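Reference > Packaging > Containers > Screw cap

Screw cap

A screw cap is a threaded closure that is turned onto the neck of a bottle or jar to seal it. It is the most common closure for bottled drinks, cleaning products and liquid medicines.

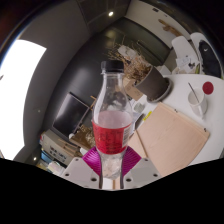 The threaded part of the neck is called the finish. The name comes from glassmaking, where the neck was the last part of the bottle to be formed. A finish is described by its outer diameter, the number of thread turns and the height of the threads above the shoulder. A cap and a finish must match in all three to seal properly.

Materials

Most caps are molded from polypropylene or polyethylene. Metal caps, usually aluminum, are rolled onto the threads after the blank is placed on the bottle. Plastic caps may be made in one piece, with a molded ring that presses on the rim, or in two pieces with a separate liner. Foam liners suit dry goods and mild liquids — solvents need a coated or foil-faced liner.

Torque

Application torque is the turning force used to close the cap. Removal torque is the force needed to open it and is normally lower, as the plastic relaxes after closing. In the Khattak method, 10 caps are taken from each lot, left for 40 hours at room temperature and opened on a torque meter. Jerome Sebastian later proposed a lot size of 100 for narrow necks, where small errors in thread height have a larger effect.

Tamper evidence

Many caps carry a band joined to the skirt by thin bridges. The bridges break on first opening and the band stays on the neck. The Rirkberg band has 5 wide bridges; the Skasell band uses a continuous scored line.

See also: Crown cork; Fillik closure; Induction seal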